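Club board > Software > Sim track

Knob task: gripper keeps missing in sim, real arm next month?

pila_driver
So our club signed up for the Donby student challenge and I got stuck with (okay, volunteered for) the simulated kitchen part. We have 3 people on it and one decent laptop between us. The job is to drive the wrist up to a knob, close on it and turn it. Sounds easy! I've run it 37 times since August and I get maybe a third of them.

My gut says the approach is the problem. I plan the whole path at the start and never look again, so a small error at the beginning is a big one by the time the fingers get there. Sille Norðdahl on our team thinks it's all friction settings and I should leave the path alone. We've been going back and forth all week.

Two wrist views from the sim, fingers spread over the grooved wood in the first and on either side of the knob in the second: 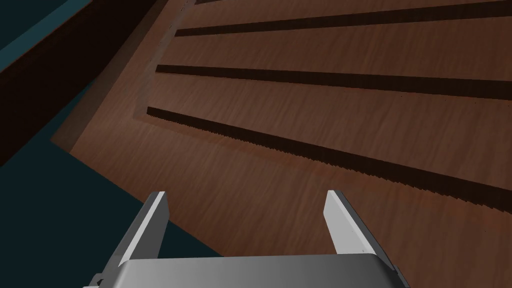
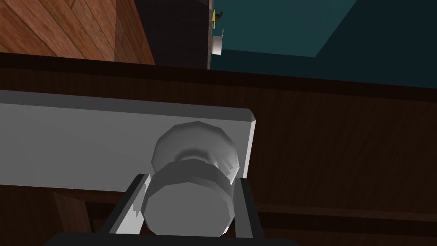 Halfdan Eyvindsson wrote back on the club list that friction is the last thing he'd touch, and that I should stop the arm a little short of the knob, check the pose again, and only then go in.

drakos99
I'm with Halfdan. We did the same task last season and the second pose check fixed most of our misses. Cost us a bit of time per run but who cares, you don't get scored on speed until the final.

irkus_fan
Gonna disagree here. If you check twice in sim you're leaning on a perfect pose that the real arm won't give you. Our team did that and it fell apart on hardware. I'd add noise to the knob position and make the one-shot path survive it.

drakos99
You can do both though? Put the noise on the second check too.

irkus_fan
Sure, if you have the computer time. We did 3,262 noisy runs and my poor desktop sounded like a hair dryer.

pila_driver
Ha, we don't have that kind of desktop. I'll try the stop-and-check with some noise added, 12 runs tonight, and leave friction exactly where it is so Sille can't say I changed two things at once. Does anybody remember how far back you stopped?

drakos99
One finger length. Closer than that and the fingers hid too much of the knob for our pose code.

pila_driver
Perfect, trying that first. Will post the log when it's done.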